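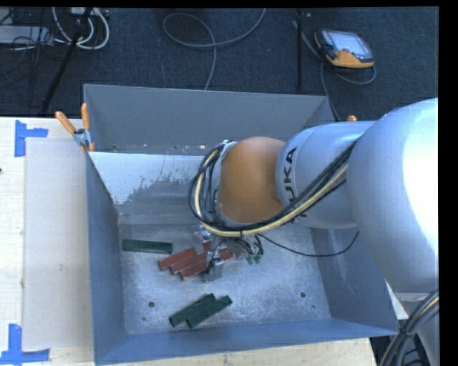 We are a picture book family through and through, so when my eight-year-old announced that she was "done with baby books" I may have had a small moment in the hallway. But she was ready for something longer at bedtime, and after two false starts (one too scary, one so slow that I fell asleep before she did) we landed on The Lamplighters of Grelten.

It's a middle grade adventure, 300 pages on the nose, with short chapters and a little ink drawing at the top of each one. The story follows a girl called Wibisono, who goes by her last name and gets very cross with anybody who asks for the first one. She's apprenticed to the lamplighters in Grelten, a harbor town where the fog comes in every afternoon and doesn't leave until breakfast. Then the lamps on one street start going out by themselves, and the grown-ups are all weirdly calm about it, and off she goes with a borrowed ladder and a goose named Fluker.

Oh, the goose! My kids adore the goose. He doesn't talk, thank goodness, he just bites people at the right moments. My five-year-old was supposed to be asleep for this one, but he kept creeping in for the Fluker parts and by chapter six I had given up and made room on the bed.

As a read-aloud it works really well. The chapters run eight or nine minutes each if you do the voices, and most of them end on a bit of a cliffhanger, so be prepared for begging. The dialogue is easy to read cold, without tripping over who's speaking. I did struggle with the fog horn, which is spelled out a lot. You will have to make the noise. There is no way around the noise.

I have a couple of grumbles. The middle drags while everyone is stuck in the Grundener Library, looking through old ledgers for one entry (number 815, which my daughter had guessed ages before Wibisono got there). I skimmed a few paragraphs and got caught skimming. And the villain explains himself for nearly 18 pages, which is a long time to listen to a man in a cellar. We split that over two nights.

For sensitive listeners, there's a grandfather who has died before the book opens, and Wibisono misses him a lot. It's handled gently, but I did get a wobbly voice in the chapter with his coat. Nothing gory anywhere. The cellar is dark and there are rats, but the rats are nice.

I'd say ages seven to eleven, and a strong reader of eight or nine could manage it alone. Mine has already taken it back to her room to start over, and I keep finding it under her pillow in the morning. We had a library copy, but I think I'll be buying one in December for the stocking pile, along with the second book, where they finally leave town. The goose is on the cover of that one, so I already know how it'll go over here.

Next up we're back to picture books for a bit, at my son's request. He wants "one with a digger and no feelings." Suggestions very welcome in the comments!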